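Vusumuzi Sibiya has advised the Dredarier robotics club since October. Its 2 student teams are preparing for the Wuton challenge, in which a robot must pick up soft household items. "Students expect the heavy objects to be difficult," Mr. Sibiya said. "A sponge teaches them more about grip force." The club has logged nearly 200 practice runs – each one is reviewed by the students at the next meeting. 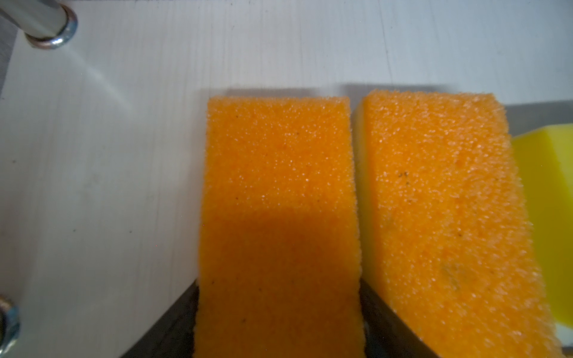 Orange sponges at the gripper fingers, Dredarier robotics club.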